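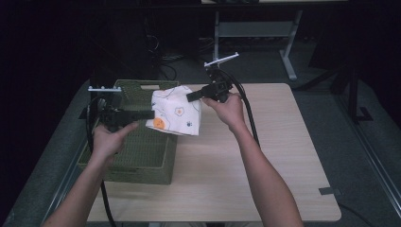
Folding a white cloth at the table.

I've stayed in a lot of guesthouses over the years (my bank could give you the exact number, I'd rather it didn't), and I've got to the point where I can tell what sort of night I'm in for before I've put my bag down. It's usually the hallway. If there's a proper coat hook and a smell of somebody's lunch, I relax. If there's a laminated list of fines, I start looking up the bus times.

Zeka had the coat hook. It's a small guesthouse at the top end of Hekum, six rooms over three floors, no lift, and a staircase that turns so sharply I had to carry my case in front of me like a tray. I'd booked it for two nights in May as a stopgap, because the place I wanted was full, and I ended up staying five. I've just been back, which is why I'm finally writing about it!

Let me do the practical bit first. A double was 59 euros a night with breakfast, and 92 if you wanted the big room at the back with the balcony. I took the cheap one both times. It looks onto the street, and the street is noisy until the bakery shutters go down, and then noisy again when they come up. Bring earplugs. The bed was firm, the shower was hot, and there were enough sockets, including one by the pillow, for which I could have kissed the electrician. 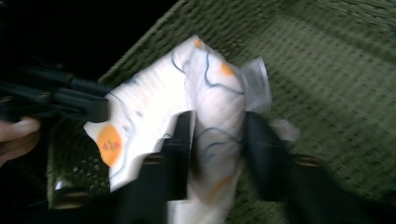

Breakfast goes on until 11, and I can't tell you how happy that makes me. I'm not a morning person on holiday. Most small places want you downstairs, dressed and talking, by nine at the latest, and you sit there chewing ham while they hoover round your feet. At Zeka I came down at half past ten and got fresh eggs, a basket of warm bread and plum jam with whole bits of skin in it. The coffee comes in a pot that holds two and a half cups, so there's always an argument if you're sharing.

It isn't all lovely. The wifi on the top floor is more of a rumour than a service, and the second time I stayed my key stuck every single evening (lift the door slightly, then turn). Reception is only staffed until early evening, so if your train's late you'll be collecting your key from a box by the gate in the dark, with your phone in your teeth. I'd like a light out there. I did say so.

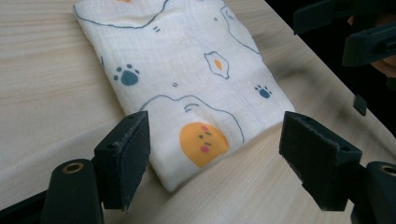
What to do once you're there

Hekum is a walking town, and it's an up-and-down sort of walking. From the guesthouse you go left, past the chemist, and follow the steps down to the river. There's a path along the near bank which takes you all the way to the old mill, and on a warm evening half the town seems to be on it with a dog or a pushchair or an ice cream.

For dinner I went to Bošković three times, which tells you all you need to know. It's a plain room with paper on the tables and a short menu, and the bean soup is the thing to have. They don't take bookings, so go early or be prepared to stand in the doorway looking hungry. The grilled trout was good too, though it came with so much garlic that I slept with the window open (see above, re: bakery).

If you've got a spare day, take the bus out to Ekard, the lake village along the valley. I nearly didn't bother and I'm so glad I did. The beach is pebbles, the water's freezing, and there's a kiosk that does toasted sandwiches and not much else. Check the last bus back before you leave, and then check it again at the stop, as the two timetables didn't agree when I was there and the one at the stop was right. 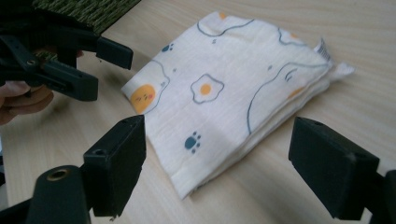 Fried eggs and paw prints on folded muslin.

Booking is by email or phone, and I found the phone quicker. Ask for a room on the first floor if stairs bother you. The back rooms go early for the summer, but when I rang at the beginning of this month they still had a couple of street-side doubles left for the autumn. I've put my name down for one.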